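Butcher-block tabletop

A butcher-block tabletop is a flat work surface made from many strips of solid wood which are glued side by side. The name comes from the heavy blocks on which butchers cut meat, but most tops sold today under this name are thinner and are used for desks, workbenches and kitchen islands. In the trade it is also called a laminated wood top or a stave top.

Construction

Three kinds are usually separated according to the direction of the wood. In an end-grain top the ends of the fibers look upward, and the surface has a pattern of small squares. In an edge-grain top the strips stand on their narrow side. In a face-grain top the wide side of the strip is turned up, so the pattern of the wood is easy to see, but knife marks are also easier to see. For tables and desks the second and third kinds are the most common, as end-grain is heavy and takes much more time to make.

The strips can be continuous, from one end of the top to the other, or they can be made of shorter pieces joined in the length. The continuous kind costs more. Maple, beech, birch, oak and acacia are often used.

Dimensions

There is no one standard size. The tops of the maker Stornent are 1,524 millimeters long and 800 millimeters deep, with a thickness of 39 millimeters. The smaller workshop Tănase makes tops only to order and gives no list of sizes. Thickness is important when something must be clamped to the edge, and a buyer should compare it with the opening of the clamp before ordering.

Movement of the wood

Solid wood takes up moisture from the air and gives it back. The top becomes wider in a humid season and narrower in a heated room, while its length stays almost the same. For this reason it should not be fixed to the base with tight screws in round holes. Slotted holes or table clips allow the movement. In her guide for school workshops, Judit Fodor advises leaving a new top in the room for some days before it is mounted, and finishing the underside in the same way as the upper side, so that the top does not bend.

Finish and care

Mineral oil is common where food is prepared. For desks a hard-wax oil or a varnish is more usual. Oil must be renewed from time to time, and a varnished top is wiped with a damp cloth only. Small scratches in an oiled top can be sanded along the grain and oiled again. Teodor Toma notes that a sanded spot may look paler than the wood next to it for several months.
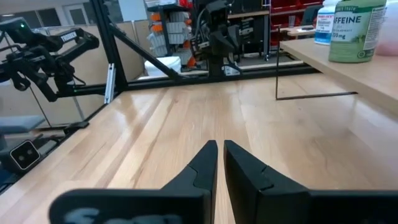
Color and grain differ from strip to strip, and makers sort the wood more or less strictly before gluing. In a top with mild sorting, streaks of lighter and darker grain lie together on the same surface, and the long planks lead the eye toward the far edge. Where the surface is needed for work, a raised shelf can hold bottles and other small things above it. A shelf of light wood on a thin black wire stand goes well with a pale top and covers little of it, although the leg of such a stand still rests across the tabletop. Felt pads under the wire protect a soft oil finish from pressure marks.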